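April 6, 2021

Shot tracking, Berndale girls' varsity, notebook 2

Went back through the Turuler export for the season. 3,166 rows, of which 1,729 are shots and the rest are passes and rebounds I don't need yet. Free throws were still mixed in with field goals. Filtered them out by clock state, reran, and the third-quarter shooting numbers finally match the paper scorebook.

The January game against Mussa is still off. Our file has them at 89 possessions, too many for a game that slow. I think the tagger opened a new possession on every offensive rebound. Kenza Ghoneim is going to recheck the second half by hand.

Press break: we lose the ball most often on the second pass, near the left sideline. Same result with the Mussa game left out. Worth showing the coaches before summer league, but not until the possession count is fixed.

Ililix renderer: moved it to the new machine. Loads in about half the time. Court lines and rim height not checked yet.

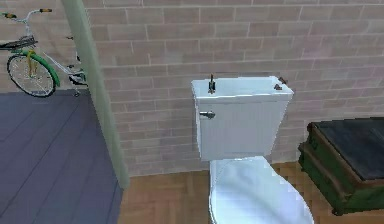
White toilet against a brick wall. Chrome flush lever, slight shadow around the dark fixture on the tank top.

Next: court model, then load the first 3,000 rows and see if playback keeps up. Ask Kenza for the corrected Mussa file. Back up the old drive before anyone wipes it.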